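Workshop Notebook, Udville Shared Workshop
Project: Bradik sorting arm, hand tools for demonstration
Entry by Nermina Đorđević, Sun 29 December
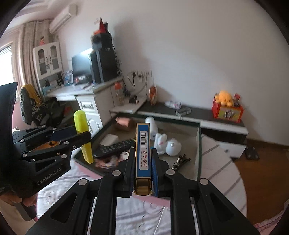
Both hand-held grippers at the bedside, left on the highlighter, right on the blue box. Tray of mixed items between sessions of the grasp list.

Purpose of entry. To record the state of the two hand-held grippers and the work outstanding on the Bradik arm before the workshop reopens. Colleagues taking over the bench are asked to read the notes on the pads first.

Grippers. Both units have parallel jaws with blue pads on the inner faces. The linkage arms carry round pivot caps at the joints, and these are to be checked for play at the start of each day. Rok Vidmar has asked that the caps not be tightened by anyone working alone on the home setup. A stiff pivot changes the feel of the handle, and the operator then squeezes harder than the arm will be able to.

Objects. The tray was filled from ordinary household things. The television remote stays in the set, as does the white plastic bottle. The soft pouch also stays, although the present grasp rules have no entry for it. The hair clip is to be handled last, after the photos and cards. Slim upright items such as the blue box and the highlighter are the cases of most interest for the Bradik arm, which still approaches everything from above and at one fixed jaw width.

Log. File numbering now stands at 1558. Entries up to 453 were made under the old naming rule and will need to be renamed before they are merged. Stavros Stoyanova has a script for this, but it drops the left and right markers if a file name contains a space. The script should not be run on the shared disk until that is corrected.

Arm, mechanical. The shoulder bracket was remade at Bolstead to the second drawing. The holes line up with the base plate. The elbow belt was refitted one tooth tighter and no longer skips at full reach, though there is a faint click on the return which I have not been able to place. Vasilis Popescu suspects the idler – I suspect the set screw on the motor pulley. Both will be taken apart and inspected.

Arm, electrical. The Trajkovski driver board runs without fault at the lower current setting. At the higher setting it shuts down after 73 seconds under load. This was repeated with a second supply and the result was the same. The lower setting is to be used until a heat sink is fitted. The spare board is in the gray parts drawer and has not been tested.

Software. The jaw command is still sent as a plain open or close. Milovan Mujić has written a version that accepts a width, and it works on the bench with the arm unpowered. It has not been tried on the arm itself. The limit switch must be wired before that trial takes place.

Outstanding:
Rename the old files and confirm left and right markers.
Fit the heat sink to the driver board.
Inspect idler and motor pulley.
Wire the jaw limit switch (pin 6 is free).
Write a grasp rule for soft items.
Order belt stock, same pitch as before.

The bench key is with Milovan Mujić. The full arm trial remains set for March, subject to the belt and the driver board.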